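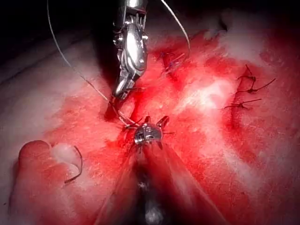

Close view, both tips in. Tissue raised and glossy along the red line.

2018-11-19

Serkitz suturing, bench notes. Long one, sorry, I skipped writing up the last two sessions and some of that is leaking in here.

Straight linear cut again, same as we did in July, so the knots can be compared with the old set. Katalin wants everything on straight cuts until we stop arguing about spacing, and then she'll let us have a curved one. Fine by me! The straight ones are plenty hard when the edges start puffing up and you lose the line you thought you were following.

Thread first. Still on the gray braided. I like it a lot more than the slippery stuff from Dultetti that we tried in the summer (that was the one where Ferenc tied a perfectly lovely knot and it opened up while he was telling me how lovely it was). The braid holds. What it doesn't do is behave at the cut end – it frays, the tails stand up, and then on the next throw you have two fuzzy little ends sitting right where you want to pass the loop. I've been leaving tails too long and I know it. Attila leaves his shorter and says he has never had one pull through, but he also pulls a lot harder than I do on the last throw, so I don't think we can just copy his number.

To do: cut one set short, one set the way I do it now, same thread, same person tying. Me, probably.

Needle parking. I keep going back and forth on this. Margit's rule is that you never let go of the needle between stitches, full stop. I set it down on the tissue just below the cut, because then I can have both sets of jaws free for the knot and I know where to look for it. The trouble is picking it up again. If it lies with the arc opening toward you it's easy, and if it rolls you spend ages turning it over, and every poke at it marks the surface. Wrote out both ways on the whiteboard so we can at least each do it the same way every time. Margit has underlined hers twice.

Grip marks! Meant to put this higher up. The cross-hatched pad gives a really nice hold on the thread and on the needle, but I don't love it on the wound edge. Giorgia went over the July pieces with the hand lens and found little grids pressed into the margin on most of them. She's asked that we lift the edge with the smooth, rounded side of the tip wherever we can and save the pad for needle and thread. I tried it. It's slower and you slide off a fair bit, then you get used to it. Would like someone else to try before we make it a rule.

Glare was my other headache. Anything moist shines, anything polished shines more, and when the two are close together you can't tell a bright wet ridge from the side of a jaw. Turned the lamp down one step, then another. Better for the metal, worse for the far side, where the shadow gets so heavy that the cut just vanishes into it. Went back up one step and left it there. Ferenc thinks a sheet of tracing paper over the lamp would do it and he may be right, he's bringing some.

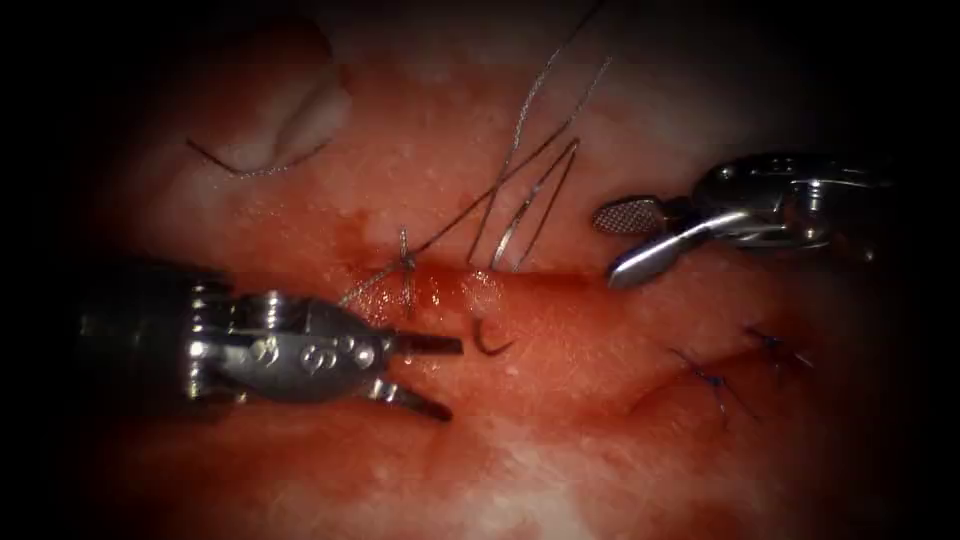 Spacing, then. We said equal bites on both sides and equal gaps between stitches, and I can keep to the first one pretty well. The gaps drift. I start tight at the left end, where I'm being careful, and get greedy going right. Katalin suggested dotting the line beforehand with the marker pen. I'm a bit against it, mostly out of pride, but also the ink spreads on a moist surface and then you're aiming at a blot. Could try pin pricks.

The other thing with the left end is that the red collects there and smears once you start handling the sutures, so by the second or third one you're working from memory as to where the edge is. I've been dabbing with the small gauze squares from the Kiss box. Dab, don't wipe. Wiping catches the tails and tugs on the knot, and then you've got a knot that looks loose in the log and it's your own fault.

Supplies: gauze is fine, we have 82 squares left. Braided thread is down to the last 30 lengths, order number with Aditz is 1267 if anyone rings to chase it (please do, I did it last time and was on hold through my whole lunch). Needles okay. Somebody has put used ones back in the clean tray again. Please stop.

Log sheets: new column for tail length, another for whether the needle was held or parked. Giorgia needs these filled in even when the stitch was a mess, especially then. If you redo a stitch, write it as a new row and leave the old one alone.

Left for next time
– tails, short set against long set
– Ferenc's tracing paper
– ask Attila to tie a few at my tension, and me at his
– smooth-side edge lift, Margit or Attila, whoever gets to the bench first
– more labels for the sample trays, the old ones peel in the fridge

Katalin wants 50 stitches logged before we talk about curved cuts. My gap drift is going to look awful in that table.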